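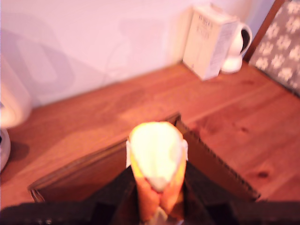
About the Nellent Group

Nellent is a small research group working on how robots learn to handle things that bend. We are part of the Wornness School of Engineering and share a floor with the textiles and packaging labs. Most of our work is done on ordinary tables with ordinary things left on them. A typical trial has an item held upright between the two fingers of the gripper over a brown tray with a raised rim, with a mug and a white box standing further back by the wall. We leave the background as it is. A method that only works on a bare bench is of little use to the people who come to us.

What we work on

Hard objects keep their shape when you pick them up. Cloth, paper, pouches and thin card do not. The grip that worked a second ago may be wrong once the item has folded over or slid between the fingers. Our main research question is how a robot can notice this early and change what it is doing.

Our method is called Fodetti. A person first guides the arm through a task by hand, and the arm records its own movements and what its camera sees. We then train a model on those recordings. The part that is our own is the way we cut the recordings up. Most methods learn from a whole demonstration at once. Fodetti splits each one at the moments when the grip changes, and learns the short pieces separately. A second, smaller model decides which piece should come next.

What we have found

In our last round of tests we used 16 household items, none of them seen in training. Splitting at grip changes gave fewer drops than training on whole demonstrations, and the gap was widest for soft items held upright. With stiff card it made little difference. The method still does badly with shiny wrapping, and when an item is set down too close to the rim of a tray the fingers tend to catch. We are working on both.

We publish results that did not come out as we hoped along with the ones that did. Our test sheets, including the failed trials, are available on request.

How we are set up

The group has 2 arms, which run the same software and are swapped between tables as needed. One is kept for collecting demonstrations and the other for testing, so that nobody changes a setting in the middle of a test round. Doctoral students usually spend their first months collecting demonstrations before they train anything. It is slow work, and we think it is the best way to learn what the recordings do and do not contain.

Fodetti grew out of an earlier project on sorting folded cloth, paid for by the Obradović Fund. That project ended with a working sorter and a long list of things it could not pick up – the list became our research plan. The fund still supports one studentship in the group.

Working with us

We take on a small number of joint projects with companies, mainly in packing, laundry and repair. A project normally starts with a box of the items that cause trouble. We try them on the table, write a short report and say whether we think the method would help. Sometimes the answer is no, and the report will say so.

Applications for doctoral places open in June. You do not need to have worked with robots before, but you should be happy writing code and repeating the same task many times. Undergraduates at Wornness can join us for a final-year project through the usual school list.

Visits to the lab can be arranged through the school office.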